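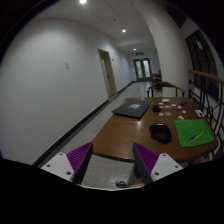 ## 3. Setting up the corridor table

Read this section before you carry anything out of the storeroom. It covers the wooden table in the long corridor, what goes on it and how to put it back at the end of a session. Room bookings are in section 2 and the sign-in sheet is in section 5.

You will need:

- the laptop and its power supply
- the mouse
- a green mat
- the tub of small parts and boxes
- two dry cloths, one for the table and one for your hands

### 3.1 Placing the table

1. Put the table along the corridor wall with a clear walkway beside it. The walkway must be wide enough for the mail trolley.
2. Check that all the feet sit flat. If the table rocks, fold a piece of card under the short foot. Do not use the printed cards from the tub.
3. Wipe the top with a dry cloth. The finish is smooth and shows every smear under the ceiling lights.

**Caution:** Do not drag the table. Two people lift, one at each end. The last set of scratches on the corridor floor cost 65 dollars to have buffed out and it came out of our supplies money.

### 3.2 Laptop and mouse

1. Set the laptop down toward the left, lid closed. It can sit on an angle. Leave it closed until the person running the session is seated.
2. Put the mouse closer to the front, where a right-handed person can reach it. Left-handed users can move it once they sit down.
3. Run any cable across the back half of the table, never over the front edge.

Note: If the laptop asks for a login, use the Yensuk account. The password is with Noreen Sethi at the front desk and is not to be written on anything left on the table.

### 3.3 The green mat

The mat goes flat at the right-hand end, near the edge. It marks the spot for whatever is being worked on at the moment. Everything else waits on bare wood.

1. Lay the mat with the corners down. If a corner curls, turn the mat over.
2. Put one item on it at a time. A short lead or strip should stay within the mat.
3. Clear the mat before the next item goes on.
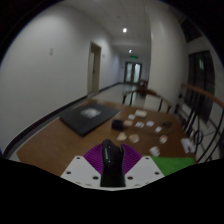

*Page last changed: October (C. Saithong)*

### 3.4 Small items

Small white boxes, cards and packages go on the right half of the table. They don't need to be in rows, but leave enough space to get your fingers around each one. Larger blocks go toward the back so they don't hide the smaller ones.

1. Tip the tub out onto a cloth first, not straight onto the wood.
2. Move the items across by hand. Put anything with a torn flap or a loose lid back in the tub and tell Iresha Patwary.
3. Keep dark items a little apart from each other. They are the ones that get left behind at pack-up.

### 3.5 The black tray

Use the large flat black tray on the left half of the table when the laptop is not needed there. It can be set at an angle. Put it down empty, then place items in it as the session calls for them.

**Caution:** The tray is for parts and packages only. Anything that looks like food stays off it, and nothing from the table is to be eaten, wrapped or unwrapped.

### 3.6 Packing up

Allow 21 minutes. Start with the small things.

1. Return the small items to the tub and check them against the list inside the lid.
2. Wipe the tray and stand it on its long side in the storeroom, behind the door.
3. Roll the mat. Do not fold it.
4. Shut the laptop down fully before you unplug it, and coil the cable loosely.
5. Wipe the table again and leave it where it is if there is another booking within 3 hours. Otherwise return it to the storeroom.

If something on the list is missing, look under the table and along the skirting board first. Write what you couldn't find on the sheet, with your name. Boonmee Bunnag orders replacements from Gadirard and they can take up to 7 working days to come.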